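Dec 27, 2020

Glaze notebook, continued from the green book, which is full at last (the green book lives on the shelf above the wedging bench if anyone wants the old ash tests, and please put it back there).

A quiet day and a warm kiln, so I have let myself sit down and write properly for once. The main business is the Danladi blue, and why it keeps pinholing on the dinner plates when it behaves so nicely on the mugs. I opened the second Tunusach firing after breakfast with my coat still on. Same story as the first. Mugs lovely, small bowls lovely, and then the dinner plates with that scatter of tiny holes, mostly in the flat of the well, where a knife and fork will go hunting for them.

My first thought was the bisque. The plates go in stacked foot to rim and I suspect the middle of each stack never burns out as cleanly as the edges do. So for this firing I spread half of them out singly on the shelves, which ate a whole kiln load and made me feel very extravagant. The singles came out better, I would say, though still holed. I put a pencil S on the foot of each before glazing and of course wrote it in ordinary pencil, so it burned away, and I have had to work out which was which from the shelf plan. Underglaze pencil next time. It is in the jar with the needle tools!

Second thought, the thickness. I have been pouring the wells and dipping the mugs, and a poured well takes a good deal more glaze than I tell myself it does. I scratched through a dry one with a pin and it was thick as a biscuit wrapper, whereas the mug wall was hardly more than a skin. So there is a plain difference between the two and I ought to have checked it in the autumn before blaming the clay. 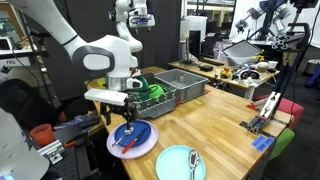

Third thought, and this one is Adaeze Bashir's, from her note pinned to the damp cupboard: the soak at the top is too short for flat ware. She gives her own plates 20 minutes at temperature, and I have been giving everything 6, out of habit and a fondness for the electricity bill. Her reasoning is that the bubbles do come up through the glaze but need time to heal over afterwards, and the plates sit tight against a thick shelf that is slow to catch up with the air in the kiln. The mugs stand up in the warm and get on with it. I like this very much as an explanation, partly because it would excuse my pouring.

The trouble is that I now want to change three things at once, and I know perfectly well what happens then. We did that with the Serkell white and ended up with a beautiful glaze and no idea how we had got it, and it took most of the spring to find our way back.

So, the plan, one change at a time, all on plates from the same batch of clay:

Firing A. Long soak, 20 minutes, everything else as it was. Poured wells, stacked bisque.
Firing B. Short soak, thinner glaze. Water it down a little at a time and do the pin test on a dry plate before committing the lot.
Firing C. Whichever of those did better, with the bisque spread out singly as well.

I have 26 plates thrown and dry under the plastic, which is enough to go round if I am not clumsy. They are on the lower rack. Please don't lift them by the rim, they are thinner than they look and I have already had words with myself over one.

A few odds and ends while I am here. The Plusen clay is stiffer in this bag than in the last and wants a night wrapped in a wet towel before anyone tries to throw with it. I have cut the slop bucket open and sieved it, and the reclaim is drying on the plaster by the window, turning nicely. The lavender stain is nearly finished. I'd like to try it at half strength over the white, only to see, since I've always found it a bit sugary by itself, but that can wait for the blue to be settled.

Also the lid of the big glaze bin has split along the hinge side. I've put a board on top with a brick on it for now. If you stir the blue, go right down to the bottom with the long paddle, as it settles hard as a plate in this cold, and then sieve it again. I forgot the sieve in the first firing, which could perhaps be a fourth thought, and I'm rather hoping it isn't.

Bisque goes on tonight, slow overnight with the bungs out until morning. Cones are set on the middle shelf. Shelf plan is tucked in the back of this book, in ink.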